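Open day at the Fitzsimmons furniture works, Clirnari

Posted 3/1/18

We drove out to Clirnari for the Fitzsimmons open day, having missed the last two. The works is at the far end of the main street, past the silos, in a long corrugated iron building that used to be a wool store. Entry was a gold coin. We got there a bit after nine and parked in the paddock across the road.

I went mainly to hear how they dry their timber. We've been thinking about a dining table for a couple of years and I wanted to know why theirs cost what they do. Oval tops are what most people ask them for.

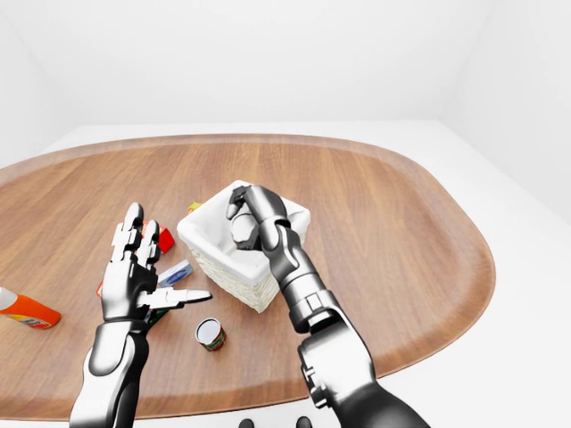
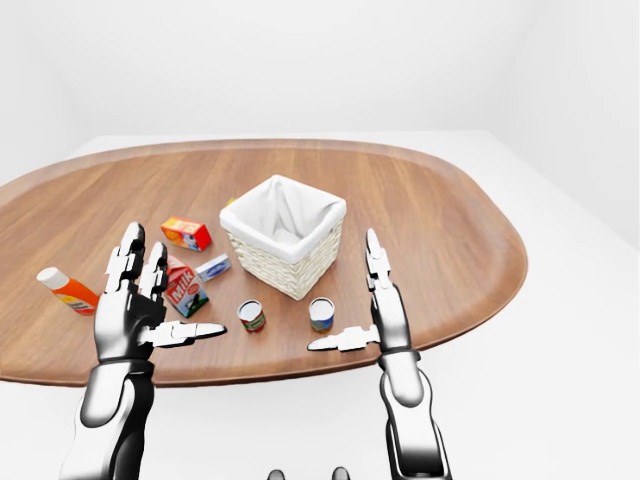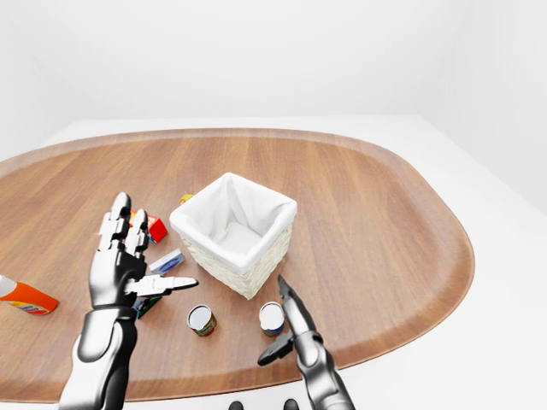

Lợi Bùi reckoned the drying was the only part of the day worth the drive, and told me to skip the showroom until the first kiln talk was over. The talk was on at ten and again at two, and the ten o'clock one was less crowded.

The timber comes in green from a mill two hours south and goes straight under a lean-to on the shady side of the building. It sits there in stacks with thin strips between the boards so air can get through. The rule of thumb for air drying is a year for every inch of thickness, but they start testing well before that. A board is cut from the middle of a stack, weighed, dried in a small oven and weighed again. The difference gives the moisture content. They passed a sample around and it was heavier than I'd have guessed.

After the lean-to it goes into the kiln. I'd pictured something like a bread oven. It's a shed with fans in the roof and a heater at one end, and it doesn't run very hot. Going too fast dries the outside of the board while the inside is still damp, and then it cracks along the grain or goes hard on the surface and jams the saw. They had a rack of ruined boards to show this. One had split so far you could put a finger in it. A man in front of me asked if he could buy the ruined ones for a garden bed and was told to come back at closing.

The main floor was next. Groups went through on the half hour, with earmuffs from a tub at the door. The big thicknesser is a Dollix, painted green, and it came from a school that was closing its trade block. It was running while we were there and you feel it through your shoes. Boards are sorted for colour on a long bench before they are glued up, and this took longer than any of the cutting. Two people were doing it, turning boards over and swapping them end for end and then standing back to look. I could have watched that for longer than we were given.

The ovals are marked out with a big plywood pattern, cut a little oversize on the bandsaw, and trimmed back with a router that follows the edge of the pattern. I asked about the string and two nails method. They do use it when a customer wants an odd size, but only to make the pattern. The hardest places are where the curve runs across the grain at the ends. The cutter can lift the fibres there, so they take it down in several light passes and change direction partway round.

Finishing is in a separate room with a plastic curtain. They use an oil called Dirnutel, three coats, with a light rub back in between. It smells like linseed and orange peel. The room was warm and we were moved along fairly quickly. There was a sample board at the door with one, two and three coats side by side. I couldn't pick the second from the third.

Xuân Nghiêm took the questions at the end and was straightforward about prices. The smallest side table is $990. Dining tables are quoted by size and timber, and the wait is long. They made 58 tables last financial year and don't plan to make many more than that. Someone asked about repairs. They'll take back any top of their own for resurfacing, and other people's if it's solid timber right through. Veneer they send elsewhere.

I did ask about looking after one. Wipe up spills, keep it away from the heater, and oil it once a year for the first few years. Don't leave a rubber mat on it. A top will move a bit across its width between summer and winter, and the slots underneath are there so it can, so don't let anyone tighten the screws down hard. My father-in-law did exactly that to ours and it has a split at one end now.

Lunch was a sausage sizzle by the loading dock, with the fire brigade doing the onions. There was also a cake stall, mostly sold out by noon. The toilets are across the yard and there was a queue. Parts of the floor are rough and there are 39 steps up to the old wool loft, with no lift, so if stairs are a problem you'll miss the display of old hand tools. It's a decent display, mostly planes and spokeshaves, but the labels are hard to read.

We didn't order a table. We came home with two chopping boards and a bag of shavings for the chooks. The next open day is in April, and they said the second kiln should be going by then.

844 views - 12 shares - 4 comments

Comments

marg_h: We went last year and it poured. Glad you got a better day. Is the loft worth the climb if you're not into tools?

Tom: A year per inch is on the slow side for softwoods. Right for most hardwood though. Did they say what they seal the ends of the boards with?

(reply) Wax, brushed on at the mill before it's delivered. And Marg, probably no, but there's a good view of the river from the window.

pete from the hills: Got one of their tables in 2009. Still flat. The oil isn't cheap but a tin lasts ages.

Back to top | Contact | © 2018 All text by the author unless noted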